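Saturday, September 7, 2019
Gripper comparison, two-arm rig, Viltholm fingers vs. the old Masson set. Filled in by me, with Trygve Midtbø on the stop button.

**Before power**

- [x] E-stop pressed and released on both sides. Fine. The left one feels mushy but it trips.
- [x] Finger screws snug. Two on the Masson set needed a quarter turn (again!).
- [x] Cables have slack at full reach. I'd still like a longer one on the left wrist.
- [ ] Spare finger pads in the drawer. Nope, ordered in May and still waiting on Tonbridge.

**Power on, no load**

- [x] Both grippers open and close fully. The Viltholm pair is so much quieter, I love it.
- [x] Cycle counter logged: 2,994. Pads are due at 3,000, so we swap before the next long run.
- [x] Zestumetti controller holds its force limit after a restart. Took 4 tries to get it to save, though.

**Chair work**

- [x] Floor sheet down, chair on its back, legs up.
- [x] Pinch on the seat rim, slow approach. I set the limit low and crept it up, and Trygve called out anything that sounded wrong.
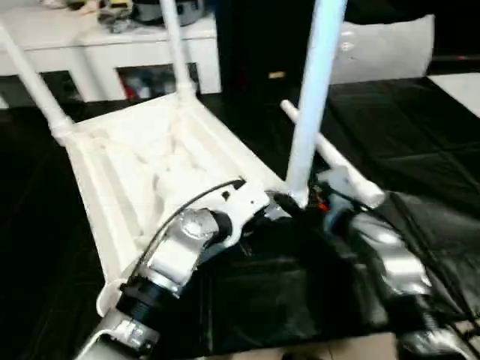

- [x] Hands stay out until both arms report hold. I caught myself reaching in once, so I'm writing it down.
- [ ] Same test on a leg near the socket. Skipped, I want Johannes Zulu to look at the finger angle first.
- [ ] Wrist camera lens wiped. Forgot! Do it Monday before anyone compares footage.

Okay to run at low speed only until the pads get here.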